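ロボットは どうやって うごきを 決めるの?

ロボットの手には、指やモーターがついています。でも、それだけではロボットは動きません。「何を見て、どこへ、どのくらいの力で手を動かすか」を決めるソフトウェアがいるからです。

ソフトウェアの仕事は、大きく分けて三つあります。さいしょは「見る」仕事です。カメラの画像から、まんじゅうはどれか、皿はどこかをさがします。これを「認識」といいます。

次は「計画」です。手が通る道すじを考えます。なべのふちや取っ手にぶつかる道は使えません。ロサ(Rosa)というソフトウェアは、まず300通りの道すじを作り、あぶないものを消して、残りから一つをえらびます。

さいごは「制御」です。計画のとおりに関節を動かし、ずれたらすぐに直します。ロサは1秒間に529回、関節の角度をたしかめています。
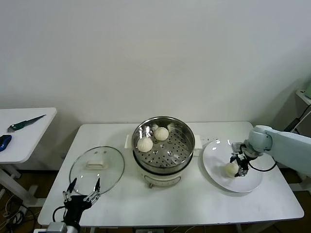 ロボットは、やわらかいものをつぶさずに持てるのですか。
持てます。指にかかる力をはかり、決めた強さになったところで、ソフトウェアが指を止めます。

白いまんじゅうを白い皿に置くのは、認識にとってむずかしい仕事です。色がにているので、まんじゅうと皿のさかい目を見つけにくいのです。ぴかぴか光る金属のふちや、とうめいなガラスのふたも、カメラは苦手です。

そこで、ロサを作ったフィキドモント(Fikidmont)という会社では、人が画像に「ここがまんじゅう」「ここがふた」としるしをつけ、ソフトウェアに学ばせました。使った画像は376まいです。明るさや向きを変えた画像もまぜてあります。

計画は、とちゅうで変わることもあります。皿の場所が動くと、ロサはもう一度「見る」仕事にもどり、道すじを作り直します。作り直しにかかる時間は、20ミリ秒です。1ミリ秒は、1秒を1000に分けた一つ分の長さです。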